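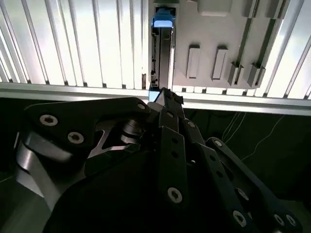
I've come around to the idea that a home-built robot should do dull jobs badly for a good long while. Our shared shop's arm does drive swaps, and I love it! Look at those black fingers, all flat plates and screws – any part of that I can fix myself.
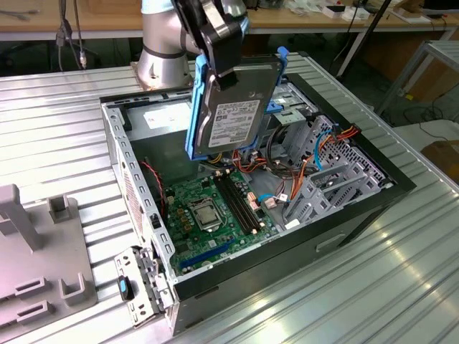

People keep telling me to buy a finished system, and I keep saying no. Old desktops are the best teachers going. A hard drive in a blue caddy, held over an open tower full of cables, asks plenty of a gripper, and 200 tries at it will teach you more than any brochure.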